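Thursday, March 29, 2018

Why Is a Puffer Jacket So Puffy?

Have you ever squeezed a puffer jacket and watched it slowly rise again? It's a bit like squeezing a marshmallow, only much less sticky! Puffer jackets are some of the warmest coats around, and they hardly weigh a thing. So where does all that warmth come from?

The big secret is air. A puffer jacket is stuffed with something fluffy. It might be down, the soft little feathers that grow close to a duck's or goose's skin, or it might be a fluffy filling made in a factory. Either way, the fluff traps lots of tiny pockets of air.

Your body makes heat all day long, even when you're sitting still reading this. Moving air carries that heat away (think of how chilly a windy day feels!), but trapped air holds on to it. The jacket doesn't make any heat of its own. It keeps yours close by.

What are all those lines for?

Imagine a pillowcase with a few handfuls of fluff inside. Pick it up, and whoosh, everything slides to the bottom! If a jacket were made like that, you'd have a very warm tummy and freezing shoulders. So the people who make jackets sew rows of stitches through the fabric. Each row makes a long tunnel, called a channel, and the fluff has to stay in its own channel. Sewing layers together this way is called quilting, just like the quilt on a bed.

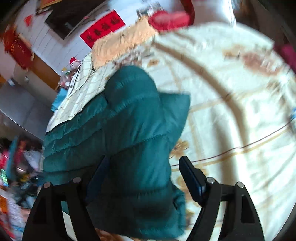

Ambrose Lorstead
Science writer for young readers, Stullville

Look at the teal jacket on the bedspread. Can you spot the stitched lines running across it, with a puffy roll between them? The rolls shine along the top and get darker down in the folds.

Try it yourself! Lay a puffer jacket on your bed and press one hand flat on it for 3 seconds. You're pushing air out through the fabric and the seams. Now lift your hand and watch closely. As the fluff springs back, air creeps in again. Some jackets pop up fast and others take their time, so test a few if your family has them!

When spring comes and the jacket goes into the closet, hang it up or fold it loosely. Fluff likes plenty of room.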